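September, bench notes, two-arm cell (Bodgate)

Picking up where I left off. The left arm was still drooping a hair whenever it held a reach for more than a few seconds, and I'd half convinced myself it was the shoulder. Swapped nothing yet! Before ordering parts I wanted to go through the boring stuff, so that's most of what this entry is.

Started at the rail. Put a wrench on every bolt along the front extrusion and found 2 that moved, both under the left mount, and one of them moved a LOT. No wonder. Snugged them up, drew a paint pen line across each head so I can see at a glance if they creep again, and re-ran the reach-and-hold routine. Droop is much smaller. Still there if I squint, but it's down in the range where I'd blame the gearing, and I'm happy to leave it for now.

Then the cable on the left camera. It had been routed too tight at the elbow (my doing, I was in a hurry after the Laxdal visit) and when the arm folded all the way back it pulled on the connector. We were getting dropped video about once every 10 minutes and I'd been chasing it in software like a fool. Gave it a bigger loop, redid the ties, folded the arm back and forth by hand with the feed open on the other monitor. No drops. Did the right side the same way so they match, even though the right was fine.

Homing next. The saved offsets on the Malent controller are from before the rail bolts got tightened, so they were off on the left side, obviously. Re-zeroed both arms with the alignment block, wrote the new values in, power cycled, checked they stuck. Last run before the rezero was 989 in the log, so if anybody is comparing left-arm positions, treat everything up to and including that one as the old calibration. I've put a note in the log folder too but you know how people read those.

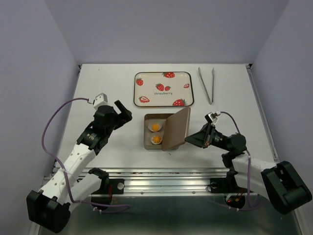

Opening lids is my favorite test after a rezero, way better than poking at the alignment block, because a hinge tells on you right away if the approach angle is off. Also both arms have to reach toward the middle without getting in each other's way, which is where the old offsets used to bite us. The lid on the little tin is standing nearly straight up next to the right gripper, and the two cups are sitting inside, so that's the setup I'm keeping for the next round. I'd like the strawberry tray to stay toward the far edge with the tweezers to its right, so please don't tidy them.

Finger pads: the Ellness ones are getting shiny. I wiped them down with alcohol and that bought some grip back, but they won't last over 5 more sessions at this rate. Spares are in the drawer under the monitor, and we should order more.

Still to do:
recheck the paint pen lines before the next long run
label the spare camera cables
work out why the fan on the controller box rattles at startup and then quits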